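Home | Rulebooks | Settings | Character Folios | Map Sets | Orders | Contact

Nastcombe: The Drowned Court
Campaign setting and bestiary, second printing

Nastcombe is a fantasy setting for tabletop role-playing, supplied as a single hardcover volume with a separate gazetteer. It covers one river valley, the court that governed it before the flood, and the four houses that have claimed it since. The material is written for the Skilomance rules but carries conversion values for other systems in the margins of each stat block.

Contents of the set

The main volume is divided into setting, peoples, magic and bestiary. The setting chapters describe the valley by parish, working downstream from the weir. Each parish entry gives the ruling house, the tolls, the local saint and any standing curse. The gazetteer holds 1,073 indexed entries, of which 393 are creatures, spirits or revenants. Entries are cross-referenced by number and not by page, so references remain valid between printings.

The set does not include dice, miniatures or the core Skilomance rulebook. A core rulebook is required for play.

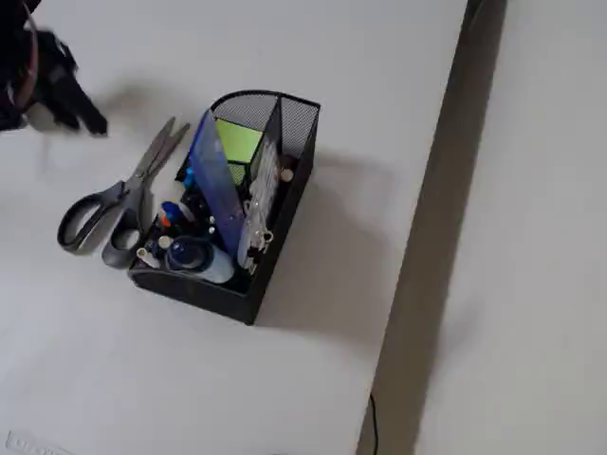 Scissors, blades slightly open, on a white tabletop.

Character folios

Preda is the principal player people of the setting. They are the river-born descendants of the court, able to breathe brackish water but not salt. Preda characters begin with one inherited oath and may not take a second until the first is kept or broken. Breaking an oath carries a penalty in colour sight, speech or memory, chosen by the player and recorded on the folio.

The Minder is an office, open to any people. A Minder is bound to a single drowned building and keeps its dead from wandering past the threshold. Mechanically the Minder is a defensive caster with a fixed range measured from the building's hearthstone. Beyond that range the character loses ward spells but keeps all skills. Groups that travel widely should use the optional rule in the appendix, under which the hearthstone may be carried in a cart.

Blank folios for both are printed on perforated sheets at the back of the gazetteer. They should be removed before play, as the binding does not lie flat while they are attached. 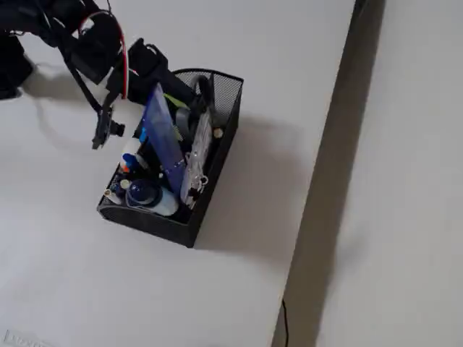
Folios may be photocopied for personal use. The printed area fits A4 at full size, and the oath panel can be cut out and kept separately where the referee wants its wording hidden from other players.

Magic

Spells in Nastcombe are drawn from water and graded by depth, from shallow to abyssal. A caster may hold spells from two adjacent depths. Casting from a greater depth is possible but leaves the caster cold for the remainder of the chapter, which halves recovery. The flood tide in May is treated as a separate season, during which all depths are raised by one grade and revenants may enter consecrated ground.

Summoning has been rewritten for the second printing. The earlier text allowed a summoned spirit to act in the turn it arrived. It now acts at the end of the following turn, after all oaths are checked.

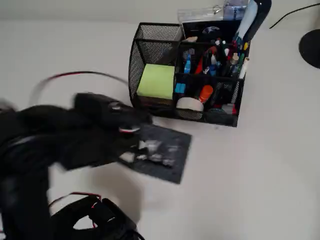
Ed.
Line editor and rules developer, Nastcombe

Changes from the first printing

Errata issued up to March 1, 2025 have been incorporated. The toll tables have been corrected, and the grey heron has been moved from spirits to creatures. The parish of the weir now appears on the fold-out map. Owners of the first printing can continue to use it with the errata sheet, which is available on request with any order.

Specifications

Format: hardcover volume and softcover gazetteer
Players: 4, plus referee
Rules: Skilomance core rulebook, sold separately
Print run: 500 sets
Language: English

Availability

The second printing is in stock and is dispatched in a plain carton. Damaged sets should be reported before the folios are detached. Replacement gazetteers can be ordered separately. The fold-out map is not sold on its own.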